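Screw feeder stalling on start-up after standing overnight

Posted in Bulk Handling, Feeders and Hoppers

We run a short screw feeder under a day hopper on a dry mineral powder line. Screw diameter is 200 mm, trough length 2 metres, driven by a Dalik geared motor through a Skuramis inverter. It runs all shift without trouble. If the hopper is left full overnight, the inverter trips on overcurrent at the first start. Running it backwards for a moment frees it, and after that it is fine until the next morning.

The bearings have been checked and the screw turns freely by hand with the trough empty. Bulk density of the powder is 700 kg per cubic metre as poured. The supplier has offered a larger motor. Before I order it I would like to know whether the fault is more likely in the drive or in the hopper outlet. 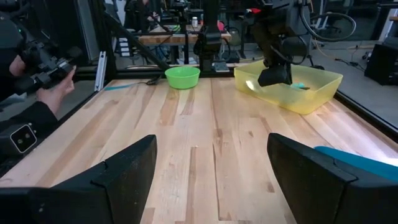 Wolverhampton, 4/19/25

Zuleica Godoy

A larger motor will probably start it, but you will be putting more torque through the same shaft and coupling, so check those ratings first.

The powder settles and loses air overnight, and the full head of material sits on the flights under the outlet. Starting torque is then well above running torque. Check three points before buying anything.

Is the pitch constant under the whole outlet? If so, the screw fills at the back and drags the rest of the column forward against packed material. A tapered or stepped pitch in the inlet section lowers the starting load.

What is the inverter set to? Many are left in plain V/f mode with a short ramp. On a 460 V drive of that size I would use vector mode, run the motor identification routine and lengthen the ramp. Make sure the motor's nameplate current has been entered.

Can you shut the slide gate and run the screw for a minute at the end of the shift? That leaves the trough nearly empty. Start with the gate closed and open it once the screw is at speed.
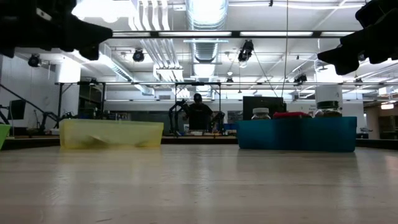

Bins and lidded jars on the bench.

Farouk

Had the same on an Omik feeder. Fitted a bigger motor and sheared the coupling bolts in February. Close the gate at night.

tr_hopper

Fit a vibrator to the hopper.

Zuleica Godoy

Not with the outlet shut or the screw stopped. It will pack the powder harder. If one is fitted, interlock it with the screw drive.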